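November, Samstag, kurz nach neun

Der Tee ist kalt, der Nachbar bohrt, und ich habe beschlossen, dass heute der Schrank im Flur drankommt. Das habe ich auch letzten Samstag beschlossen. Da war dann der Tee noch warm und musste erst getrunken werden.

Gert kam um zehn, um zu helfen, also um auf dem Hocker zu sitzen und mir vorzulesen, was Holzwachs bei Zerkisen kostet. Er findet, man müsse alles abschleifen und die Farbe von Grund auf neu aufbauen. Gert hat in seinem Leben noch nichts abgeschliffen außer meinen Nerven. Die Farbe steht jedenfalls fest, seit ich den Ton Nummer 80 auf dem Fächer von Jevcombe gefunden habe, irgendwo zwischen Himbeerjoghurt und Sonnenbrand. Mutter wird am Telefon »mutig« sagen. Das Wort benutzt sie sonst für Frisuren.
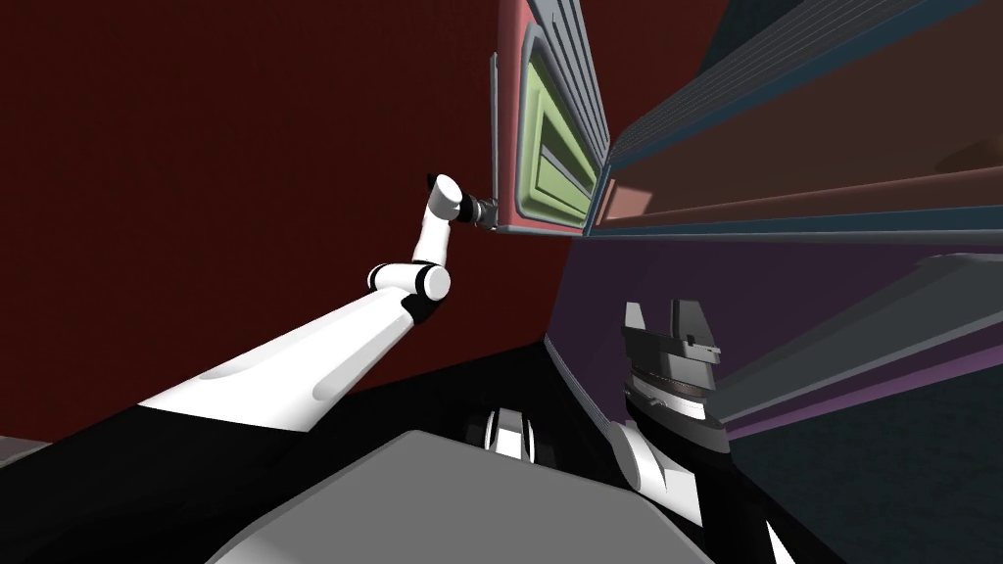
Hoher Schrank in Rosarot, am Rechner gerendert.

Gegen Mittag den alten Lack an der Seitenwand angelöst. Darunter Grün, unter dem Grün ein Beige, bei dem ich lieber aufgehört habe. Vorbesitzer muss man sich als Leute mit sehr viel Zeit vorstellen. In der untersten Schublade lag noch eine Quittung der Tischlerei Worska über 1310, ohne Währung und ohne Jahr. Gert tippt auf Lire. Ich habe sie zurückgelegt, sie gehört schließlich länger zum Haushalt als ich.

Dann rief Sibusiso an, ob wir heute Abend Karten spielen. Ich sagte, ich sei mitten in der Arbeit, und habe danach eine halbe Stunde geschlafen. Als ich aufwachte, hatte Gert die Griffe abgeschraubt und wusste nicht mehr, in welcher Tasse die Schrauben liegen. Zwei fehlen immer noch. Eine davon vermute ich im Staubsauger, es klappert dort neuerdings so hoffnungsvoll.

Abends doch Karten. Verloren, natürlich, und zwar gegen Gert – der hatte den ganzen Tag Zeit, sich auszuruhen. Morgen grundieren, falls der Pinsel nicht hart geworden ist. Er steht im guten Glas, fällt mir gerade ein.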